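**Ticket: finger pad replacements and spare gripper budget**
Opened by: Nusrat Afridi
Status: waiting on quote

Need to decide before January whether we buy pads only or add 2 complete hand-held grippers. Turkell lists the full unit at $940. Pad sets come in packs of 3.
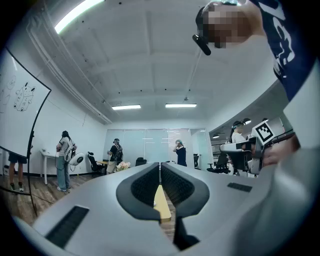 Checked the mesh on the inner faces against the Jarkine pads. Same width, but the screw holes don't line up. Not ordering those.

**Daniyal Hashmi:** Zaidi can do pads for $200 a pack, shipping extra. I asked for lead time on headsets too.

Leaving open until they reply.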